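Drutville Town Council met last night. Item 9 was the agreement for the Kodikara Road culvert. I read the packet so here is what it says and what changed on the floor. Thread.

1/ The vote was to authorize the town manager to sign an interlocal agreement with the county drainage district. It passed 4-1. Voicu voted no. The agreement covers replacement of the culvert under Kodikara Road at Sisis Creek.

2/ Existing structure: twin corrugated metal pipes, installed when the road was still a county road. The inspection report in the packet rates the inverts as poor. Translation: the bottoms of the pipes are rusting through and water is running under them as well as in them.

3/ Replacement is a single precast concrete box. The road surface goes up 9 inches at the crossing, with tapers on both approaches. The driveway on the north side gets regraded at project cost. That is in Exhibit B, not in the main text.

4/ Who pays: the district pays for the structure and the headwalls. The town pays for pavement, guardrail, striping and signs. Utility relocation is split evenly. Design overruns are not addressed, and Councilmember Steyn asked about that.

5/ Public works director Relu Nedelcu answered that design is already under a fixed fee, so the town's exposure would come from change orders during construction. Those need written consent from both parties under Section 6.

6/ Steyn moved to amend Section 6 so that any change order affecting the town share comes back to council. Staff had no objection. The amendment passed 5-0. The district board still has to accept it - if they don't, the whole thing returns to the agenda.
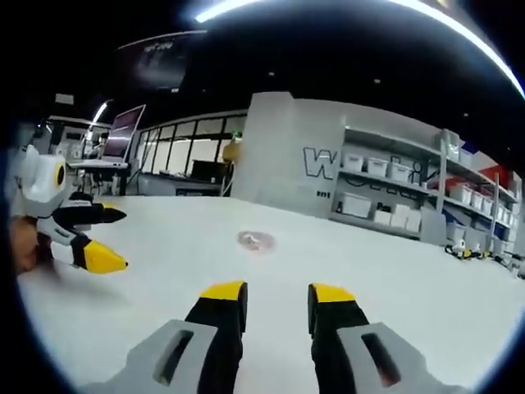 Two grippers, fingers with yellow tips.

7/ Easements. The packet lists 2 temporary construction easements and no permanent ones. Both owners have signed. The signed copies were not in the online packet, but the clerk, Viorica Văduva, confirmed she has them and said they will be posted with the minutes.

8/ Detour. Kodikara Road closes at the creek for the length of construction. Through traffic goes by way of Vono Avenue. Local access stays open on both sides up to the barricades. Trucks are to be signed off at the state highway.

9/ The traffic memo puts the closure at 13 weeks. The memo assumes the precast sections arrive on schedule and the creek stays low enough for the bypass pumping. Neither is a contract requirement, so treat it as an estimate.

10/ Public comment was short. Paraschiva Tudose asked if school buses will use the Vono detour. Nedelcu said yes, and that the stop at the creek end of Kodikara moves to the church lot. The school district has been notified but has not sent anything in writing.

11/ She also asked about the turn from Vono onto Main, where the curb radius is tight. Staff will remove the first parking space on the corner during the detour. No ordinance is needed for that because it is temporary traffic control.

12/ Voicu's no vote: he wanted the town to hold the maintenance responsibility and bill the district, as is done on the lower crossing. The agreement does the reverse. The district maintains the box, and the town maintains everything from the top of the slab up.

13/ My read is that the split is workable, but "top of slab" needs a drawing. The text refers to Exhibit C. Exhibit C in the packet is a location map with no cross section. I emailed the clerk to ask if there is another sheet.

14/ Term is 50 years from completion. Either party can terminate before the construction contract is awarded. After award, neither can without paying the other side's costs to date.

15/ For reference, the agreement starts on page 218 of the packet PDF. The bookmarks are wrong and will send you to the liquor license renewal. Scroll by page number.

16/ Next steps in order: district board vote on the amended Section 6, signatures, permit from the state, bid advertisement. Staff would not commit to a bid date. Construction can't start in the creek during the spawning window, so a late permit probably pushes it to next year.

17/ Also on the agenda and continued with no discussion: the storm drain fee schedule. I'll cover that when it comes back.

18/ Clerk replied. There is a second sheet for Exhibit C and it was left out of the scan. She is reposting the packet. Slab line is shown at the top of the precast, before the waterproofing membrane, so the membrane is the town's.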